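HIST 241: Everyday Things and Where They Go
Handout 7, September 2018

Week 2: Small belongings
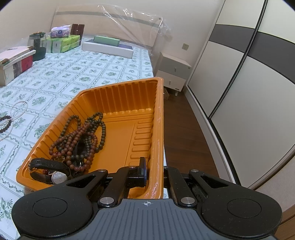

Last week we did houses. This week we shrink. Most of what people own is small, gets handled daily, and never makes it into a will, a tax roll or a museum case. Historians have been slow to mind.

Terms you will need for the quiz:
Inventory -- a list of goods, usually made when the owner is past correcting it.
Lumping -- the clerk's habit of writing "sundry small items" and going to lunch.
Survival bias -- silver gets kept, string gets thrown out, and we conclude that people in the past had no string.

Our main source is the Tostau household lists. They are dull for 70 pages and then very good on buttons. Read the buttons. Note where each thing was stored, and which things share a box. The clerk at Skakora lumps badly; the one at Curkska overdoes it the other way and lists single pins.

For discussion: does a thing carried every day count as furniture, clothing or neither? Ezzat Hall copies of the lists are on reserve. Please return them in order. The March group did not.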